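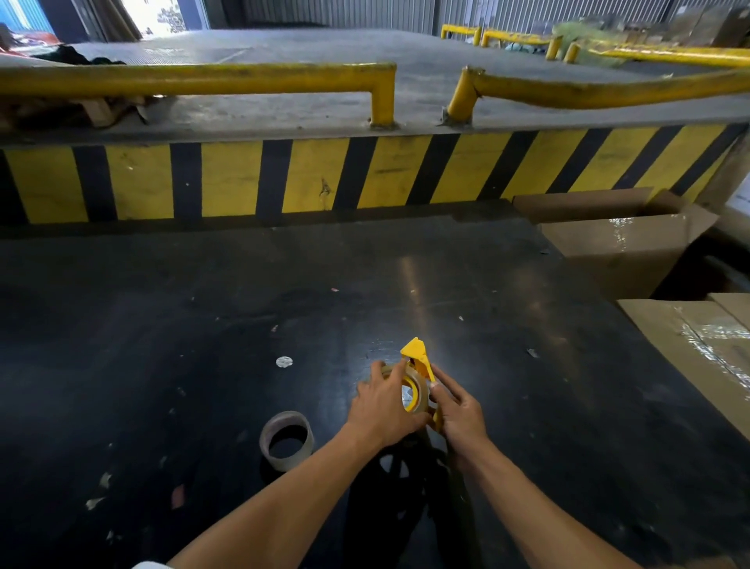

Fitting a roll of clear packing tape to a yellow hand dispenser.

Packing tape keeps lifting off cartons in storage

Posted by Odukoya, 28th May

We're between houses and most of our stuff is in a rented storage unit. I went in to get the winter doonas and found the tape had let go on a lot of the cartons. On some it was only the ends curling up, on others the whole strip had come away from the top and taken a bit of brown paper fluff with it. The bottoms mostly held.

The cartons were a mix of new ones from the moving place and second-hand ones from a neighbour. The tape was a clear no-name one from the discount shop. The unit is a metal shed type with no insulation, and we packed it in December, when it was very hot.

I have to redo the lot before the move. Is it the tape, the boxes or the heat? And do I need to peel the old tape off first or can I go over it?

Plaltideo
4 replies marked helpful

Probably a bit of all three, but I'd start with the tape. The cheap clear stuff is usually thin with not much adhesive on it. Look for the heavier grade sold for storage, 48 mm wide, with either a hot melt or an acrylic adhesive. Hot melt grabs fast and is good for a move that's over in a week. Acrylic takes longer to bond but copes better with heat and sunlight, so for a metal shed I'd buy acrylic.

Second-hand cartons are harder. Recycled board sheds dust and short fibres, and the tape sticks to those instead of the box. Wipe the flaps with a dry cloth before you tape. If the surface is already furry from old tape being ripped off, move your strip across to a clean bit or turn the carton inside out.

For the method, run one strip along the centre seam and let it go at least 7 cm down each end. Then put a strip across each short edge so it makes an H. Rub it down firmly with your palm, especially the ends. Most people skip the rubbing and that's where it starts to curl.

Don't go over the old tape if it's lifting. The new strip is only as good as what's under it. If it's stuck down hard, leave it and tape beside it.

Check the weight too. A carton packed full of books will bulge and pull at the top seam all day long. Split it into two smaller ones.

Dukix

Just use the brown tape, it's stronger. We did 9 years in a shed with brown tape and never had a problem. A dispenser makes it quicker too.

Flulledent

Colour makes no difference, you can get good and bad tape in both. I agree with Plaltideo about acrylic, but put it on in the morning while the shed is cool and the boxes are dry. If the cartons feel soft or damp they need replacing, tape won't fix that.

For anything that's staying in there another summer I gave up on cartons and bought plastic tubs with clip lids. They cost more, but you can open them to get one thing out and close them again. Keep the cartons for the light stuff and stack them off the floor on a pallet.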